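4. Does the success rate mean what we say it means?

The results in Section 3 follow the usual practice of the field: a policy is run a fixed number of times, each run is marked as a success or a failure, and the fraction is reported. We have doubts about this practice, including where it favors our own method. The present section takes the same two-arm table, the same policies and the same scoring rules, and asks how much of the headline number survives when the conditions of the test are loosened.

4.1 Setup

Both arms are bolted to a brown tabletop and are driven by one controller. We compare two policies. Zorora is the method of this paper. Clasness is the baseline, trained on the same 600 demonstrations with the same image encoder and the same number of gradient steps. We did our best to tune the baseline with the same patience we gave our own method, but readers should assume, as we do when reading other people's papers, that we were somewhat less patient with it.

The task family is picking up and setting down containers: bottles, cups, cans and vials. We chose it for two unflattering reasons. Containers are easy to get, and they are easy to score, because an upright bottle and a fallen one can be told apart without argument. They do differ in ways that matter to a gripper, and clear plastic in particular gives a camera very little to work with. But a policy that does well on containers has not been shown to do well on anything else, and nothing in this section should be read as a claim about manipulation in general.

Figure 3 gives two views of the table with different sets of containers on it.
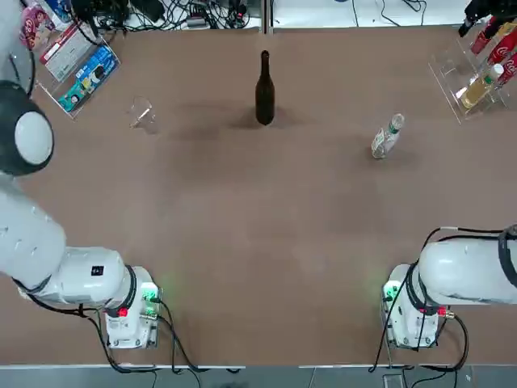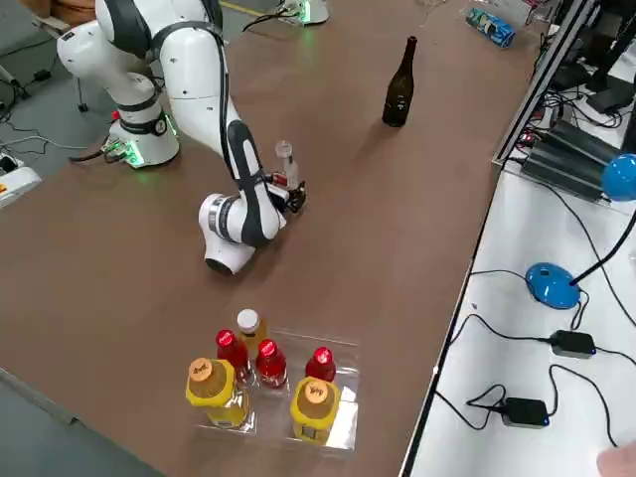

Figure 3. The workspace. In the view with both arm bases along the near edge, a brown glass bottle, a clear cup and a small water bottle are out on the table, with snacks and drinks in the racks at the far corners. In the side view, one gripper holds a small capped vial and a clear tray holds six bottles.

4.2 Three ways of counting

Each policy was run 40 times under each condition. The first condition, which we call fixed, repeats the protocol of Section 3: objects are placed on marks recorded during data collection, and the operator may restart a run if the arm faults before first contact. The second, shifted, lets the operator place the objects wherever both arms can plausibly reach, without looking at the recorded positions. The third, strict, is the same as shifted except that restarts are not allowed and any run with a fault counts as a failure.

The restart rule deserves more attention than it usually gets. In most papers it is not mentioned at all, and we left it out of our own first draft. It sounds harmless, since a fault before contact looks like a hardware problem and the policy is what is being tested. However, the faults are not spread evenly. They tend to come when the policy asks for a fast move near the edge of the reachable area, and it asks for such moves when it is unsure where the object is. To throw away those runs is to throw away some of the hardest cases and then report an average over the rest.

4.3 What we found

Under the fixed condition Zorora is clearly ahead of Clasness, as reported earlier. Under the shifted condition it is still ahead, with a smaller margin. Under the strict condition Zorora succeeds in 67 percent of the runs we pooled across object types, and the difference between the two policies is small enough that we would not want to defend it. If this had been the only condition we ran, we doubt that we would have written the paper in its present form.

The drop from fixed to shifted is the less surprising part. The demonstrations were gathered by a small group of people who had fallen into habits, and they put things down in much the same spots. A policy can pick up on those habits and do well for reasons that have little to do with seeing the object. We tried to measure this by running Zorora with its camera input replaced by a stored picture of the table. It still moved toward a sensible place more often than we were comfortable with. We do not give a number for this test, as judging what counts as a sensible place was left to one person, Binta Anozie, who also trained the policy.

The drop from shifted to strict was larger than we expected. We had assumed that the restarts would help both policies equally, which would at least have kept the ranking safe. They helped ours more. Zorora moves faster, faults more often, and so was forgiven more often. Part of the advantage we claimed in an earlier version of this work came from that.

4.4 Attempts to rescue the result

We tried 2 changes in the hope of closing the gap. The first was Shim, a filter that sits between the policy and the controller and slows any command that would bring a joint close to its limit. It reduced the number of faults and also made the arm hesitate just before closing the gripper, so that several grasps which used to work became late ones. The net effect was positive but slight, and we would not be surprised to see it vanish in another lab.

The second was to retrain with randomly moved camera crops. This is widely recommended. We saw no benefit that we could separate from the change between one training seed and the next, and we suspect that some of the gains reported for it elsewhere are of the same kind. We have not tested that suspicion.

4.5 Remaining doubts

The scorer knew which policy was running. We attempted a blind protocol with our logging tool, Trestiten, which shuffles the policies and hides their names, but the difference in speed gave them away within a few seconds. A scorer who looked only at the final position of the objects would solve this, at the price of missing the runs in which a bottle was knocked over and then, by luck, ended up where it should be.

We also cannot say how much depends on this table and its lighting. All runs were made in one room, and the policies have never been tried in another. For these reasons the tables that follow list the strict figures first, with the fixed figures kept for comparison with earlier work.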